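Right, I've had the new Cloromer record on since breakfast and I need to talk about it. Thread, sorry to anyone who follows me for the gardening.

For those who missed the fuss: Cloromer put out Vallari overnight, with no single and no build-up. Eleven tracks, and the one everybody's shouting about is the closer, Gaillard, which is six minutes of rapping with no hook at all.

Six minutes! No chorus, no guest, no beat switch to give you a breather. It just keeps going and it keeps getting better. I was stood in the kitchen holding a tea towel for the whole second half.

The beat is a Pudow one and you can tell within a bar. That dusty upright piano, the kick that lands a hair late, the bit of tape hiss he leaves in at the front. He's been making drums sound like that since the early mixtapes and I'm still not bored of it.

What I love is how little he does. There's a bass note that drops out at the start of the second verse and doesn't come back until the line about the night bus. When it does come back you feel it in your chest. Headphones for this one, please, don't play it off your phone.

Now the writing. The first verse is all small stuff: the flat above the bakery, the uncle with the van, the school shoes a size too big. Then the second verse goes over the same flat again with the uncle gone, and he rhymes the van with the same word as before. I had to go back and check. He did. Same word, completely different weight.

Somebody in my replies said the rhyme scheme falls apart near the end. Have another listen! The last syllables loosen up, yes, but the inside rhymes get tighter and tighter, so your ear's still being fed. It's a lovely trick and I think it's on purpose.
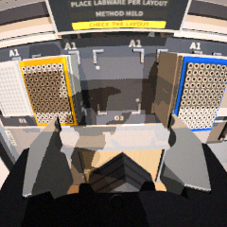 Is Gaillard the same song he performed at the July livestream?

Partly. The first verse is the one from July, nearly word for word, but it was over a different beat then and it stopped after that verse. The second verse is new to the record.

I went and dug out my notes from that stream, by the way, and I'd written "short one, bit of a sketch?" next to it. Shows what I know.

Best thing about the July version was how quiet he was. He kept that. On the album he's nearly talking for the first 22 bars, and then he lifts his voice for one line and drops it straight back down. So much better than shouting the whole way through.

Quick word on the rest of it, because it isn't a one-song album. Track 2 is the one to play to friends who say they don't like rap. Sung hook, handclaps, very warm. I've got it stuck in my head already and I'm not cross about it.

The middle sags a tiny bit for me. Two slow ones back to back, and I'd have swapped one of them with the instrumental. But I said that about the last album too and those ended up being my favourites by Christmas, so ask me again in a month.

The instrumental, oh my days. Ninety seconds of Pudow messing about with a choir sample and a wonky synth. I'd buy a whole record of that. Pudow, if you're reading, I would buy a whole record of that.

Vinyl people: the first pressing is 1000 copies, and the shop page was crawling when I tried it. I got through in the end by leaving it alone for ten minutes and going back. It's a double, so Gaillard has nearly a side to itself, with just the instrumental before it.

Lyrics are printed on the inner sleeve according to the shop page, which I'm very happy about, as there's a line in the second verse I can't make out. It's either "carried the till" or "carry it still". Both would work! Please tell me what you're hearing.

Edit to the above: four replies in and it's a dead split. Someone with better speakers than mine, help.

Also a few of you asked where to start with the older stuff. Go for the second mixtape, then the self-titled one, then this. Leave the remix EP until you're properly hooked, it's fun but it's a bit of a muddle.

Putting the date on here so I can find this again when I do my end of year list: 21 November 2020. I had that list finished, too. Number one is moving down a place.

Off to play it again from the top, with the lights off this time.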